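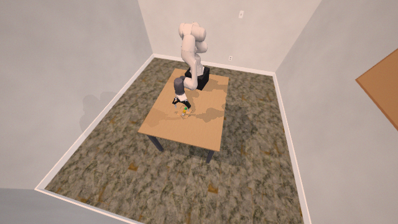
Shanti Maurya wrote in the margin of the last version that a plug-in power meter never saved anybody a cent, and that the guide should say so before step 1. Fine, it's said. The meter measures. What you do with the measurement is up to you, and the box it came in promises a good deal more than that.

Section 2. Setting up the Candar plug-in meter

Read this section through once before you plug anything in. The leaflet from Skundness skips the clock and the price setting, and those are the two things people get wrong. It also tells you to install the Jusemeo app first. You don't need the app to use the meter, whatever the leaflet says, and every step below works from the buttons.

What the meter can tell you: how much power one plugged-in thing is drawing now, and how much energy it has used since you last cleared the total. What it can't tell you: anything about your furnace, your ceiling lights, your water heater, or whatever else is wired straight into the house.

CAUTION: Use the meter indoors, in a grounded wall outlet. Don't use it on the end of an extension cord or stacked on another adapter. Compare the rating on the back of the meter with the label on the appliance. If the appliance asks for more than the meter allows, stop there.

CAUTION: If the outlet feels loose or the faceplate is cracked or discolored, have the outlet seen to first.

2.1 First power-up

1. Plug the meter into the wall with nothing attached to it.

2. Wait for the display to come on. If it stays blank, press and hold RESET for 30 seconds. The leaflet says a quick press will do it. It has never worked for me.

3. Press SET until the hour blinks. Use the arrows to set the hour, press SET again, and set the minutes.

4. Press SET once more. The display asks for a code. Enter 1879, the factory code, then choose your own.

Note: I have my doubts about a code on a thing anyone can unplug. It does keep a child from wiping out your total.

5. Press SET and hold until PRICE appears. Move on to 2.2 without letting go of your electric bill.

2.2 Entering the price

6. Find the total charge on your bill, and the total energy used, in kilowatt-hours (kWh). Ignore the big friendly "rate" printed near the top. On most bills it leaves out delivery.

7. Divide the charge by the energy used. Savita Garg used her September bill, which showed 578 kWh, and got a price well above the one in the utility's mailing. Hers was the right one to enter.

8. Enter the result with the arrows and press SET.

Note: If your bill has a fixed monthly fee, decide whether to count it. You'd pay that fee with everything in the house switched off, so I leave it out. The leaflet counts it, and that makes the savings look larger.

Note: The meter holds one price. If your utility charges more in the evening, the cost reading is wrong for at least part of the day. Use the kWh reading and do the arithmetic on paper.

2.3 Taking a reading

9. Turn the appliance off at its own switch. Plug it into the meter, then turn it on.

10. Press MODE until W shows. Watts go up and down, and that's normal. A refrigerator will show next to nothing for a while and then jump when the compressor starts.

11. Press MODE until kWh shows. Hold CLEAR until the total goes to zero.

12. Write down the time and leave things alone. For anything that cycles on and off, a full day is the least I'd trust, and a week is better. The "instant yearly cost" on the front screen takes whatever the appliance is doing at that moment and multiplies it out to a year. I'd ignore it completely – a toaster looks like it could bankrupt you.
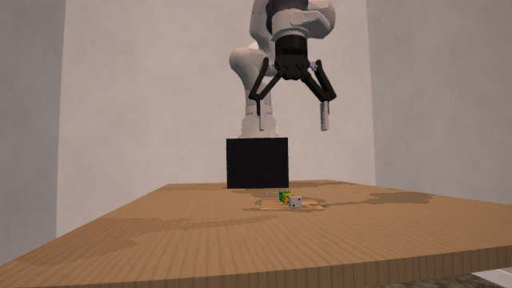

Will the meter lose its total if the power goes out?
The kWh total is kept, but the clock goes back to midnight, so set the hour and minutes again and make a note of the gap next to your reading.

2.4 Working out a month

13. Take the kWh total and divide it by the number of days you measured. Multiply by 30.

14. Multiply that by the price from step 7.

15. Compare it with the bill before you go shopping for a new appliance. A phone charger left in the wall will barely register. Old refrigerators in garages and dehumidifiers are where I'd look first.

Note: Measure in ordinary weather. A garage refrigerator tested in a heat wave will look worse than it is over a year, and the same one tested in a cold snap will look like a bargain.

2.5 The app, if you must

The Jusemeo app draws a graph of your readings. It wants an account, your zip code, and permission to send you "tips." I tried it and the tips were for things Skundness sells. If you still want the graph:

16. Hold MODE and SET together until the small antenna blinks.

17. Open the app, pick the meter from the list, and type your own code (the old factory one will be refused).

18. Say no to location. The pairing goes through without it.

Note: The app rounds the kWh total. When the app and the display disagree, go by the display.

2.6 Putting it away

19. Turn the appliance off, unplug it from the meter, then unplug the meter. If the meter's case is hot to the touch, don't use it again on that appliance.

20. Write the reading down somewhere before you put the meter in a drawer. The manual claims the total is saved for a year in storage. I haven't tested that and wouldn't count on it.

Comments (4)

Renu Pant
Step 2 fixed mine, thanks. I'd been pressing reset like a doorbell and was ready to send it back to the shop in Gronow.

Maricel Enriquez
I disagree about the fixed fee. It's money out of my account every month, so I count it. But I see your point that unplugging the freezer won't make it go away.

Shakuntala Sisodia
Does the price setting survive if I change the code later? I'm scared to touch it now.

Savita Garg
@Shakuntala mine did. I changed the code and the price was still there. The clock was off by an hour, but I may have set it wrong to begin with.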